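카리미 갤러리 단체전 보고 왔다. 까먹기 전에 타래로 적어둠. 길어질 수도 있어요

일단 위치. 위스토스브리지역에서 내려서 강 쪽으로 쭉 걸으면 되는데 지도 앱이 자꾸 뒷골목으로 보낸다. 무시하고 큰길로 가세요. 나는 믿고 갔다가 철물점 앞에서 한참 서 있었음

전시는 판화 위주. 목판이랑 동판이 반반쯤 되고 안쪽 방에 리소 인쇄물이 조금 있다. 나는 동판 보러 간 거라 리소는 기대 안 했는데 오히려 거기서 제일 오래 있었다ㅋㅋ 분홍이랑 청록 두 판이 살짝 어긋나게 찍힌 강변 풍경이 있는데 그 어긋난 틈이 너무 좋아서 세 번을 다시 가서 봤다

입구 쪽 벽은 플루트브리지 공방 사람들 작품. 여기는 예전부터 메조틴트 잘하는 곳으로 알고 있었는데 실물로 보니까 검정이 진짜 검정이다. 사진으로는 절대 안 나오는 검정. 도록 인쇄도 좀 아쉬웠다

아 그리고 도록 얘기. 400부 한정이고 뒤표지 안쪽에 번호가 손으로 적혀 있다. 종이는 좋은데 제본이 뻣뻣해서 가운데 걸린 그림은 펼쳐 보기가 힘듦. 두 쪽에 걸쳐 실은 그림이 하필 제일 큰 작품이라 마음이 아팠다

가격표가 벽에 없고 안내대에 따로 있다. 파일을 달라고 해야 보여주는데 이거 좀 쑥스럽지 않나요? 나만 그런가. 살 것도 아니면서 달라고 하는 기분이라 매번 머뭇거린다. 그래도 이번엔 용기 내서 달라고 했음

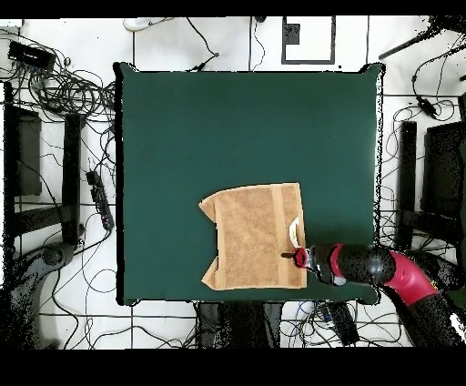

이네보 님이 바로 답글로, 가격 파일은 안 살 사람도 다 보는 거니까 눈치 보지 말고 들어가자마자 달라고 하라고, 자기는 그거 먼저 훑고 나서 그림을 본다고 하셨다. 작은 에디션은 생각보다 싸서 놀랄 거라고도

진짜로 놀랐습니다. 엽서만 한 동판화 하나가 70파운드. 액자는 별도. 물론 엽서만 한 거니까... 그치만 손으로 찍은 건데요! 그날은 참고 나왔는데 지금까지 생각나는 걸 보면 참은 게 맞았는지 모르겠다

에디션 번호 물어보신 분 계셔서 추가. 연필로 아래 여백 왼쪽에 분수처럼 적혀 있는 그거 맞고요, 앞 숫자가 몇 번째 장인지 뒤 숫자가 전체 몇 장인지예요. 숫자가 앞이라고 꼭 더 좋은 건 아니라고 들었는데 드라이포인트는 판이 금방 닳아서 앞 번호를 찾는 분들이 있다고 함. 나는 그냥 눈으로 봐서 마음에 드는 장을 고르고 싶다

그리고 2층을 놓치지 마세요. 계단이 화장실 안내판 뒤에 있어서 다들 그냥 나가더라. 올라가면 판 자체를 전시해놨다. 깎인 나무판이 종이보다 훨씬 험하고 멋있음. 칼이 미끄러진 자국도 그대로 있고, 옆에 찍은 종이를 걸어놔서 좌우가 뒤집힌 걸 비교하면서 볼 수 있다

단점도 적자면 조명. 유리 액자에 천장 등이 다 비쳐서 메조틴트 앞에서는 내 얼굴만 보인다. 비스듬히 서서 보면 좀 나은데 그러면 옆 사람이랑 자꾸 부딪힘. 의자도 안쪽 방에 하나밖에 없다. 오래 보실 분들은 편한 신발 필수

방명록에는 관람객 번호를 찍게 되어 있는데 나는 2653번이었다. 도장이 목판이라 이것만 찍으러 가도 재밌을 듯. 잉크 너무 많이 묻혀서 내 건 숫자가 뭉개졌지만ㅠㅠ

체험 프로그램도 있다길래 물어봤더니 이번 회차는 다 찼고 다음은 8월이라고. 고무판 말고 나무판으로 한다고 해서 벌써 손가락이 걱정된다. 대기 명단에는 이름 올려둠

전시는 06/02/2020까지. 입장은 무료고 가방은 맡겨야 합니다. 큰 우산도요

그 엽서만 한 동판화 아직 있는지 전화해볼까 말까 하는 중. 누가 좀 말려주세요. 아니면 부추겨주시든가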